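Equipment planning for the coming year: the two-arm bench

Departments are reminded that bids against the shared equipment fund close on the last Wednesday in June, at noon. The largest item under discussion this year is the proposal from the Remness laboratory for a second two-arm bench, to be placed beside the existing one and used for sorting and placing small bottles in trays. Members have asked for a fuller account of what is being requested, and the following has been prepared by Florence Hawthorne with figures supplied by Kamarul Raju.

The existing bench was bought as separate parts over two budget years. The arms came first, then the metal frame, and the table last of all. Purchasing in this way kept each order below the limit for a single quotation, but it left the laboratory with three delivery charges and a long period in which the arms could not be mounted. The new bid is therefore for one complete order, to include both arms, their grippers, the frame, the table top and all cabling.
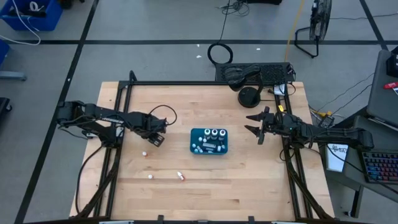
Two suppliers have been approached. Beaulieu has quoted for a complete bench with installation and a day of training. Gulix has quoted a lower price for the same arms but expects the laboratory to assemble the frame itself. The difference between the two is 10 per cent before carriage. Both firms have confirmed that the grippers can be replaced singly, a point on which the laboratory had asked for an assurance in writing. Neither quotation includes a service agreement after the first year, and the cost of one should be entered separately on the bid form.

Running costs deserve more attention than they received last time. The original bid made no allowance for spare gripper fingers, trays or bottles, and these were met from the teaching budget until February. A sum of £1,000 a year has now been set aside in the draft for consumables and small repairs. Staff time has also been included for the first time, at 80 hours a year for setting up, checking and routine adjustment of the arms. Heads of section who expect to use the bench should state the hours they require, so that the total may be revised before the bid is submitted.

Floor space remains to be settled. The preferred position is next to the present bench, where power and network points are already available. The alternative is the Jerkine room, which would need a new supply and could not be ready before the autumn term. Oi-ling Lu is preparing a plan showing both arrangements, including the desks and computers that would have to be moved in each case.

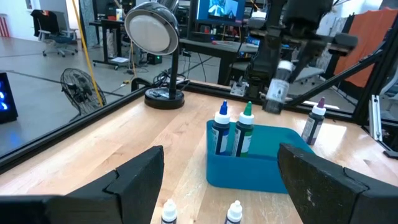 Florante Panganiban has written to ask whether the fund would do better to replace the older pair of arms first, noting that a new bench beside an ageing one may leave the laboratory with two sets of spares to keep and two versions of the software to maintain. He would prefer to see the purchase delayed by a year and both benches specified together.

The point has been put to both suppliers, and their replies will be circulated with the draft bid. Comments on the timing of the purchase should be sent to Tanner Lévesque at the equipment office. Sections wishing to share the cost should give their budget code and the name of the person authorised to sign.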